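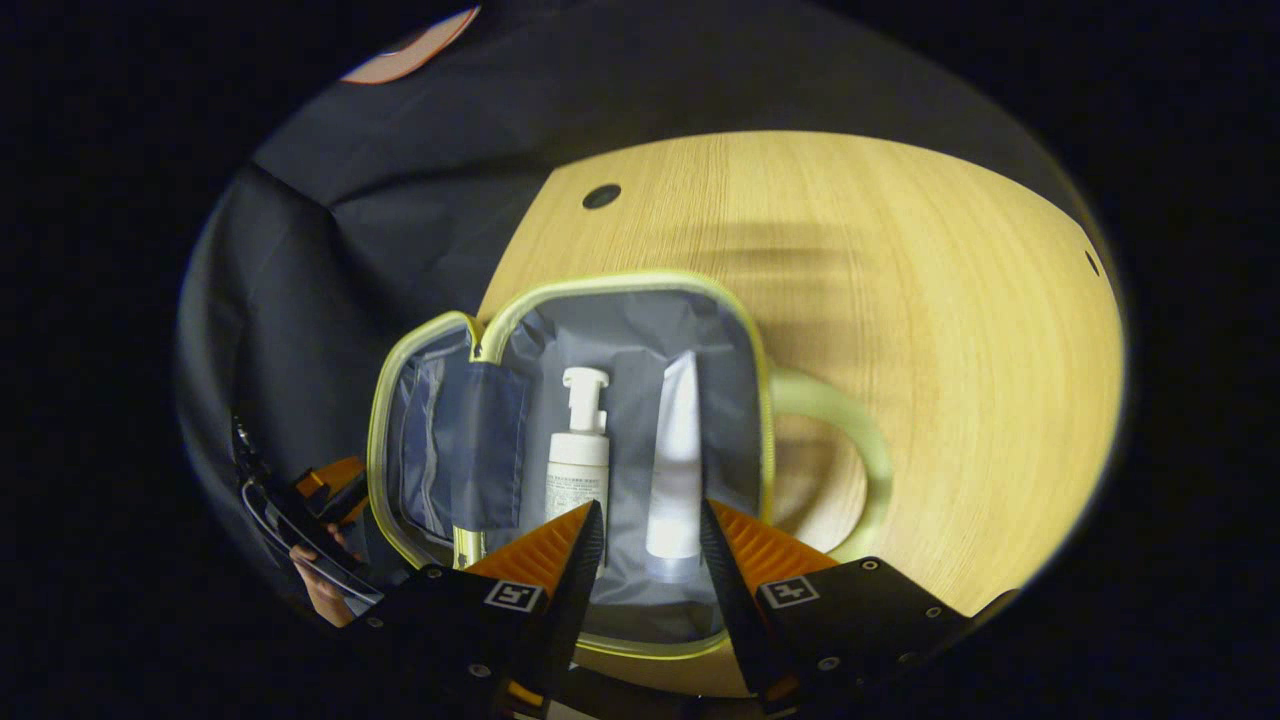

Attachment 1: bag-packing task, wrist view. Fingers open on either side of the pump bottle and the tube.

Ticket: Plaller hand-held gripper, evaluation kit
Reported by: Nugroho site
Status: Open, waiting on vendor
Priority: Medium

Problem
Finger width drops out during recording. The Resora viewer shows the last good value for up to 5 frames, then jumps. Worst run so far: 179 dropped readings out of 2000 frames. Video is not affected.

Setup
Kit as supplied, firmware not changed. Task is toiletries and an open zippered bag on a wood tabletop. Width is computed from the square markers, one on each finger.

Log
09:10 — Restarted viewer, recalibrated open and closed positions. No change.
09:40 — Wiped both markers. No change.
10:25 — Ran 40 open/close cycles over bare table. No dropouts.
11:05 — Same cycles inside the bag. Dropouts return, mostly with the fingers deep in the main compartment.
13:30 — Swapped cable. No change.

Vendor reply (Nostdale support)
Please send the raw video and the calibration file from the 11:05 run. Try a fixed exposure setting before the next session — auto exposure is on by default in the evaluation kit.

Site update
Files uploaded. Fixed exposure not tested yet. The manual gives no value for it; please advise.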